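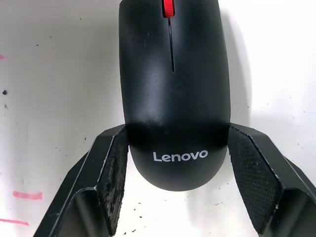 Jun 26, 2026

Third go at the sourdough rye for the Paredes bake sale, and I want to get this down while my hands still smell of it, because last time I trusted my memory and we all know how that went (Ramiro is still teasing me about the caraway).

Starter was fed last night with the coarse flour and it came up beautifully, domed on top and smelling like apples. I mixed the big batch in the Derkitz tub: 1,668 grams of dough once everything was in, salt included. Water at 83 percent, a little wetter than Nerea likes it, but she wasn't here to stop me! It felt like mud for the first while and then it came together the way rye does, more of a paste than a dough, and I scraped it down with wet fingers.

Khanyisile asked me to write down how long I let it sit before shaping. I went by the look of it again, I'm afraid. The surface had small holes all over, like a pancake that wants turning. If somebody would like a proper number, come and stand next to me with a watch next time, you'd be very welcome and I'd put the kettle on.

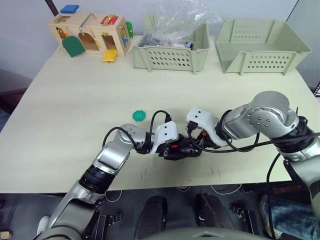 Shaped into eight tins, greased with butter and dusted with bran. Two of the tins are the old dented ones Clyde brought from his mother's kitchen, and I do love them, but they run narrow, so the dough climbs higher and the tops crack more. I'd fill those to just over half and give the extra to a wider one.

Oven was hot on the left again. I turned the tins once, halfway, and should have done it twice. The back left loaf has a very dark shoulder, though I tapped the bottom and it sounded right, so I'm keeping it for us.

Now the hard part, which is leaving them wrapped in cloth until tomorrow. The January loaves were gummy in the middle and I'm almost certain it was only that we cut them warm, with Ayuba hovering over the board holding the butter knife (I was no better, I'd already got the plates out).

To do before the next batch:

- more bran, the jar is down to dust
- 100 grams of starter put by for Nerea, in the jar with the good lid
- try half the molasses
- ask Clyde if he has any more tins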